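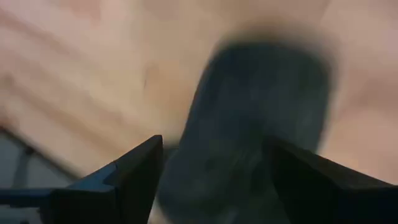

¿Por qué el timonel va mirando al revés que los demás?

Por Hiếu Mai | Agosto | Lectura: cuatro minutos

Si alguna vez has visto pasar un bote de remo de ocho, seguro que te fijaste en algo rarísimo: ¡los remeros van de espaldas! No ven adónde van. Solo ven el agua que ya han dejado atrás. Entonces, ¿cómo es que no se chocan con un puente?

Porque llevan a bordo a una persona que no rema, el timonel (o la timonel). Se sienta mirando hacia delante, casi siempre en la popa, que es la parte de atrás, y dirige el bote con unas cuerdas finas o una palanquita conectadas al timón. El timón es una pieza pequeña que va bajo el agua. Si la giras un poco, el bote gira. Si la giras mucho, el bote gira, pero también frena, así que los buenos timoneles la mueven poquísimo.

¡Y no paran de hablar! Llevan un micrófono, y en el bote hay altavoces para que todos oigan. Cuentan cuánto falta, dónde van los rivales y cuándo toca apretar. A veces piden "diez fuertes", que son diez paladas con todas las ganas del mundo.

En mi club, el Clakska, tenemos un ocho que se llama Tiêu y yo fui su timonel varios veranos. La primera vez confundí babor con estribor y acabamos metidos en los juncos – todavía me lo recuerdan. Apréndetelo tú antes que yo: si miras hacia la proa, babor queda a tu izquierda y estribor a tu derecha. Como los remeros van al revés, para ellos babor está a la derecha. ¡Menudo lío!

Nuestra carrera favorita es la travesía de Netar, de 3000 metros, con una curva muy cerrada junto al embarcadero de Dukico. El año pasado dimos 20 paladas seguidas a tope al salir de la curva y adelantamos a dos botes. Yo terminé ronco y feliz.

¿Quieres probarlo en casa? Pon dos sillas en fila y siéntate en la de atrás, mirando al frente. Pide a alguien que se siente en la otra, de cara a ti, con una escoba como remo. Tú dices "¡ya!" y la otra persona hace una palada. Intenta llevar siempre el mismo ritmo durante 90 segundos. Es mucho más difícil de lo que parece, sobre todo si os entra la risa.

Otro día os cuento por qué los asientos del bote tienen ruedas.

691 veces compartido | 20 comentarios

Usamos cookies para mejorar tu visita. Aceptar | Configurar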